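The Great Denim Fold, Drawer Two

May 27, 2020

So I finally got to the kids' denim! If you read my post on the linen closet you know I've been working through the house one drawer at a time, and I'd been saving this one up because I love folding jeans. Little ones especially – they're so sturdy and so short that they practically want to be a rectangle. 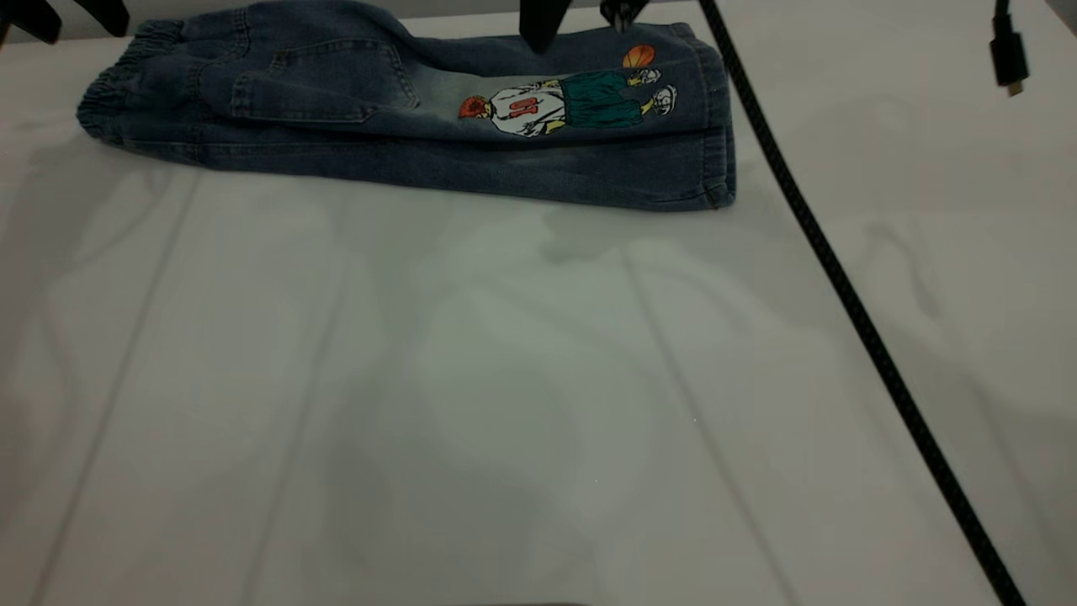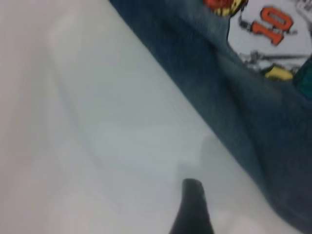
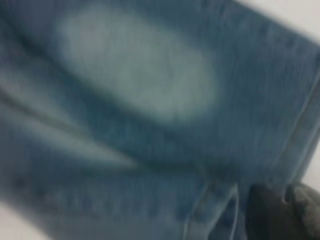
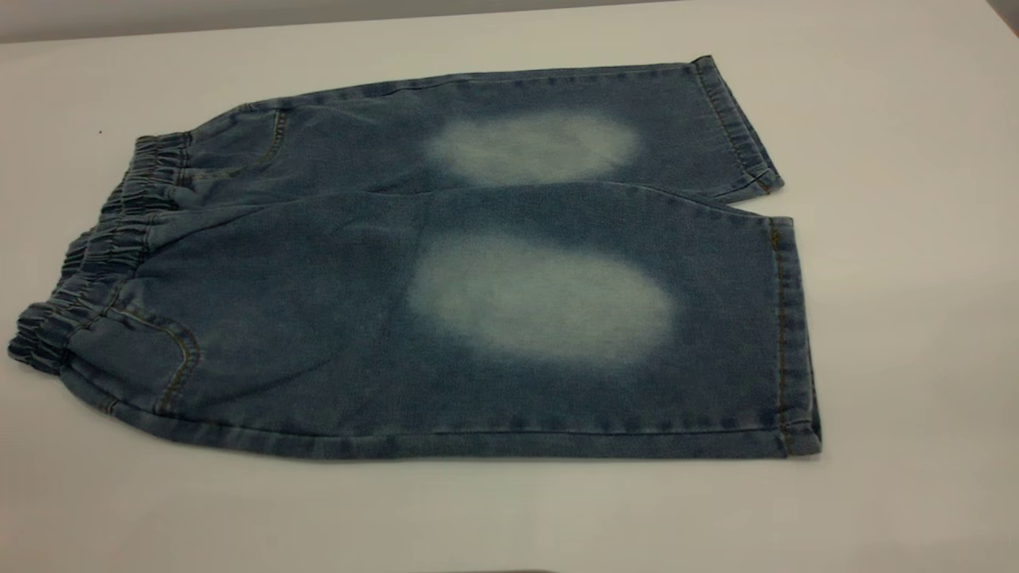
Denim on the white table, with the number 10 showing in the first two.

Can we talk about the basketball player first? Spiky orange-red hair, baggy green shorts, white sneakers, and his own basketball! I'm a sucker for a print that runs down the leg like that, and it changes how I fold. Normally I go leg over leg with whichever side happens to land on top, but with a printed pair I make sure the picture ends up on the outside. When everything is standing up in a drawer it's so much easier to spot what you want.

The faded patches are my other favorite thing. I have a real soft spot for knees that go pale and cloudy like that, with the edges melting into the blue. They're handy too: get one patch sitting over the other and your legs are pretty much lined up.

Now, elastic waists. I used to fight them! They bunch up, they curl, and they make one end of the stack fatter than the other. What works for me is to lay everything out flat, give the waistband one good tug sideways, let it spring back, and then leave it alone. Smooth from the waist toward the hems with the flat of your hand (slowly, or you just push the wrinkles along in front of you). Then leg over leg, hems together, and fold up from the hem end in thirds. The puffy waist goes on the outside, at the top, where it isn't squashing anything.

My drawer is an old Vuleck I picked up secondhand in Geltthorpe, and it's deeper than anything they seem to sell now. Folded in thirds and stood on end, I can get 16 pairs in one row, with a bit of room left at the back for the leggings. Laid flat in piles I was always digging for the bottom one and wrecking the rest.

I did try the cardboard dividers from Rekgate that a couple of you recommended in the comments. They're nice, but denim is heavy and mine had started leaning by the next laundry day. A shoebox lid cut in half has held up better so far.

Next up is sweaters, which I'd planned to leave until October, but I'm on a roll and the box is already out on the landing. If you have a trick for chunky cardigans with hoods, please leave it below – mine will not stay folded for anything.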